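Speaker notes: Moving a mixed team to tablet-only field work
Farano user day, afternoon session, 33 slides

Slide 1. Title
Leave the title up while the room settles. Check that the clicker drives the tablet and not the laptop at the side of the stage. The tablet goes to the projector over the USB-C adapter. If mirroring drops, pull the adapter and reseat it before touching any settings.

Slides 2 to 4. Scope
State the scope first. The talk covers document handling, file sync and window management on tablets issued to field staff. It does not cover device purchasing or repair contracts. Questions on those go to the Farano desk in the lobby.

Starting position: 141 laptops in service at Skastanano, most of them used for reading PDFs, filling in forms and answering mail. Office staff kept their laptops. Field staff were offered tablets with a keyboard cover.

Slides 5 to 8. File handling
The old workflow assumed a visible folder tree. People saved to the desktop and mailed copies to themselves. On the tablet, each app had its own storage, and the same form could exist in three places with three sets of edits.

Rule adopted: one provider, one root folder, set as the default save location in every app that allows it. Apps that do not allow it were removed from the approved list. Mention that this cost us the first annotation tool, which several teams liked.

Show the folder layout on slide 7. Site code first, then year, then document type. Read one path aloud and move on.

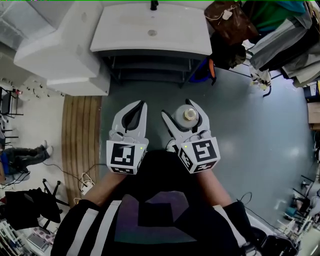
Offline copies come next. The sync client marks a folder as available offline, but the mark applies to the contents at that moment. Files added later by someone else are fetched only when the app is open and in the foreground. Field staff should open the client before leaving the building and wait for the progress bar to clear. We put this on the login card.

Slides 9 to 14. Split view and drag and drop
Live demo. Have the form app and the mail app already in the dock. Steps:
Open the form app full screen.
Swipe up slowly for the dock, then drag mail to the right edge.
Pull the divider to the middle.
Drag the attached site plan from mail into the form.
Tap the plan once to confirm that it is embedded and not linked.

If the drag fails, the usual cause is a short press. Hold until the item lifts. Do not try more than twice on stage; the recording is on slide 12.

Point out that the divider position is remembered per pair of apps. People who complained of windows "moving on their own" had opened the same two apps in the reverse order.

Slides 15 to 19. Keyboard and text entry
Four shortcuts are enough for most staff: switch app, search, new item, close. We printed them on a label for the inside of the keyboard cover. The longer sheet went unread.

The Flundel form app ignores the tab key in date fields. A fix is promised in the next release. Until then, the date has to be tapped. Say this plainly, as there will be Flundel users in the room.

Slides 20 to 25. Printing and signatures
Printing was the largest source of help desk calls. The De Graaf print server accepts tablet jobs only on the staff network, and tablets prefer the guest network if they have ever joined it. Remove the guest profile during setup. Slide 22 has the menu path.

Signatures: a stylus signature is flattened into the PDF on export. Once it is flattened, the form fields cannot be edited. Sign last. Keep an unsigned copy in the drafts folder.

Slides 26 to 30. What did not move
Large spreadsheets with macros. Anything needing two external displays. The badge printing software. These stayed on shared laptops, and 10 of those remain at each of the two larger sites. Skip slide 29 if time is short.

Slides 31 and 32. Setup checklist
Leave this up for a full minute; people will want to photograph it. Order matters for the first two items: enroll the device, then sign in to the sync client. In the reverse order, the client creates a personal account and the default save location has to be set again by hand.

Slide 33. Questions
Repeat each question into the microphone for the recording. Likely topics are battery life in cold weather, stylus replacement and whether the cover can be cleaned with alcohol wipes. The battery log is in the backup deck, after the print server diagrams.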